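Week 4: Reading and Writing the Death Notice

Last updated October 22, 2025

Most of you will have read the set pages on the paid notice by now. I'd treat them with some care. The authors claim a notice is "a biography in miniature", and I doubt it. A notice is an ad. Somebody pays by the line, a clerk at the paper or the funeral home fits it to a form, and the form decides a good deal of what gets said about the dead.

Look at the Zúñiga notice in your reader. Full name, suburb, the surviving family in order of closeness, the chapel, the time. Only two sentences concern the man himself, and one of those says he loved his garden. Maybe he did. The same phrase turns up in the Kodetti notice and, with the word "beloved" moved, in the one from Grindholm. You can't conclude from this that all three were keen gardeners. You can't conclude they weren't, either.

Watch what "passed away peacefully" is doing. It's often taken as a medical statement. In practice it may mean the family was in the room, or that the family wanted it to have been peaceful, or that it was the first choice on the template. Historians who have used the phrase to argue about changing ways of dying have, in my view, built a large house on very little.

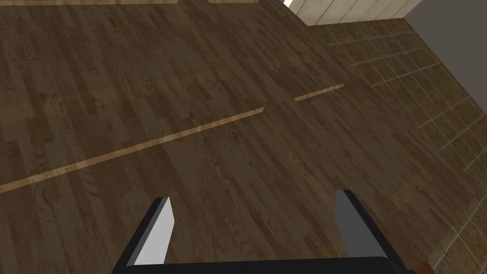 Ese Nnaji wrote after the last class that I was being too hard on families, and that a stock phrase chosen in grief is still a choice. When her aunt died they had an afternoon to settle the wording, she said, and they argued over "sadly missed" for most of it.

I take the point, though it tells us about one family's afternoon and can't be read off the printed notice. If we had the drafts it would be another matter. We almost never have the drafts.

Order of names deserves the same suspicion. A former spouse left out may signal a quarrel, a private agreement or the cost of an extra line. Honorary aunts and neighbours are dropped for all sorts of reasons. The flowers line ("donations to the hospice in lieu") is at least checkable, so check it.

For the tutorial: choose a notice from the January bundle and rewrite it in 200 words, using only what the notice supports. Mark every place where you were tempted to guess. The Trultik notice is the hardest, as it gives no age and no place of service. Leave both blank.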